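Ticket 91: Hukia table, wobble and rattle
Opened by: Subbarao Thampi
Status: still open, sort of

Hi again! So the Hukia table (the honey-colored one, on the speckled carpet) has started rocking whenever anything gets put down on the right side. The steel cup chatters like crazy, and my little red ball rolls off if I so much as breathe near it.

What I've tried:

1. Tightened all the leg bolts. Helped for a day, maybe.

2. Swapped the felt pads for Lobo ones, 3 mm. Better on the hard floor, no change on carpet.

3. Put the usual stuff back on for a test: yellow bin toward the back left and empty, gray-blue cloth flat in front of it, the long white-handled spoon or ladle over on the right with the cup below it.

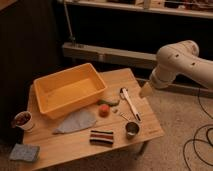 4. Next up, I'm filling the bin to see if the weight settles things down. Could you also send 2 spare leg bolts, please? Mine are looking pretty chewed up!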